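Wandura Tabletop Collection Kit

For teams who need demonstrations by the thousand and have one spare corner

Most learning systems fail on the boring stuff. They will stack three identical cubes all day and then fall to pieces when somebody introduces a sponge. The Wandura kit is built to feed yours a steady diet of boring stuff: recorded pick, place, push and wipe episodes, gathered by a person at the controls, on a table that looks like the end of a long lunch.

What you get

Manero leader handle, with trigger and foot pedal
Fixed camera mount, clamp style, with 3 preset heights
Clutter Crate (147 household and play-food items, in no sensible order)
Prompt cards, single step and multi-step
Prurnuvell recorder software, one seat per station
Cable ties, more than you think you need

The arm is not included. The kit works with most six- and seven-joint arms that accept outside position commands, and the compatibility sheet lists the ones we have run ourselves. If yours is missing, ask. We may have tried it and been too polite to write down what happened.

How a session goes

The operator draws a prompt card, reads it aloud, and does what it says with the leader handle. The recorder saves arm motion, gripper state and video on one clock. A tap on the pedal ends the episode, and a double tap marks it as a dud. Please keep the duds. Your training lead will want them later and will be unpleasant if they are gone. 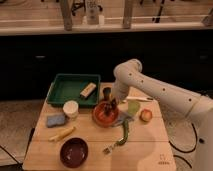 Between episodes, the shuffle screen tells the operator which items to swap and where to put them. Early versions left this to human judgment, and human judgment kept putting the bowl in the middle. Binta Ezeani, who wrote the shuffler, now has it ask for awkward things on purpose: items touching, items leaning, one item half hiding another. Operators complain about it, and the policies get better.

What to expect from it

Our own pilot station logged 3092 usable episodes with two operators trading shifts. Your numbers will depend on your cards, your arm and how often someone walks past and asks what you're doing.

New operators need a morning to get comfortable. Grasping thin or floppy items takes longer to learn, and a few people never warm to cloth at all. We don't judge. Put them on fruit.

What it won't do

It won't label your data beyond the card text and the dud flag. It won't train a model. It doesn't replace your emergency stop, which stays within the operator's reach whenever the arm is powered — the pedal is not a stop button, however hard you stamp on it.

Ordering

Kits ship in 23 working days. Replacement crates and blank cards are sold separately. For arm compatibility, write to Tamás Nyitrai; for quotes and multi-station orders, Busisiwe Shezi.

Page updated 17 Oct 2024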